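Bench tips I was told, and which ones I kept

Updated 2 Jul 2026 by Sanaa Abdelaziz

Most workshop advice gets passed along by people who have never tried it. I have a small bench in the back room at Starerow where I mend lamps, taps and whatever the neighbours bring round, and over the past year I've tested the usual tips one at a time. A few earned their keep.

Paint the top a pale colour

I didn't believe this one. The claim is that small parts show up better on a light, plain top than on bare timber. Ostap Ivanyshyn had been on at me about it since March, so in the end I gave mine two coats of a green eggshell left over from the bathroom. He was right about dark screws and black washers. He was wrong about anything clear or chrome, which vanishes just as well as it did before. For those I put down a dark tea towel. Glossy paint is a mistake whatever the tin says, as the glare under a lamp is worse than the old brown wood ever was.

Stop round things rolling

Every tips page says to buy a set of foam cradles. Pendari sell one, and I paid for it, and it lives in a drawer. A folded duster does the same job under a length of pipe or tube. Look through the open end before you put anything down for long, too. I once lost a spring inside a piece of tube and spent an evening on my knees with a torch.

Lay a tube so that one end faces you. If it lies side-on you can't see what's in it, and your sleeve will find it.

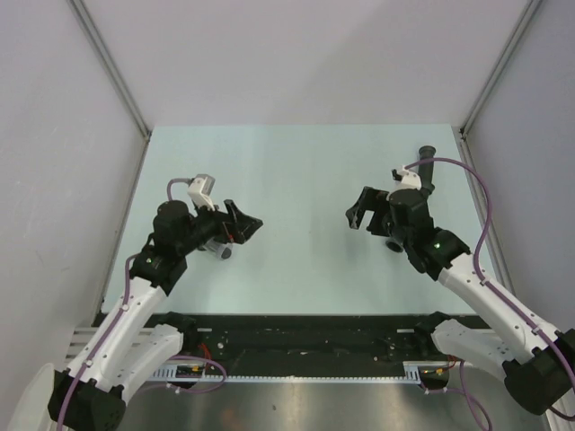
Pale mint-green top, grey cylinder with its open end showing. Small white clips hold the long purple cable.

Clip the cable, but leave it some slack

Stick-on clips get praised far beyond what they deserve. The cheap ones from Cindale came off my bench leg inside a week, and a box of 100 is no bargain when you keep picking them up off the floor. Wiping the surface with white spirit first made no difference that I could see. Washing it with soap and water and leaving it overnight did.

You need fewer than the packet suggests. One near each end of a straight run is usually plenty. Add another only where the cable sags into your way. Leave a loose curve wherever something has to move, and never pull a lead tight round a corner to make it look smart.

Coloured cable is worth having. I thought it was for show, but I can tell my lamp lead from the radio lead without tracing either back to the wall.

Edging strips

Metal strip along the sides of a bench does protect the edge. It won't stop things falling off unless it stands proud of the top, and then you can't sweep the dust away. Mine is flush. I cut it to 444 mm by misreading the tape and had to fill the gap.

Things I gave up on

Magnetic bowls. Fine until you tip one.

The Abou Zeid bench polish, at 400 ml a bottle. Smells of oranges, leaves a film, and glue won't stick afterwards.

Labelling every drawer. I did six and still open the wrong one.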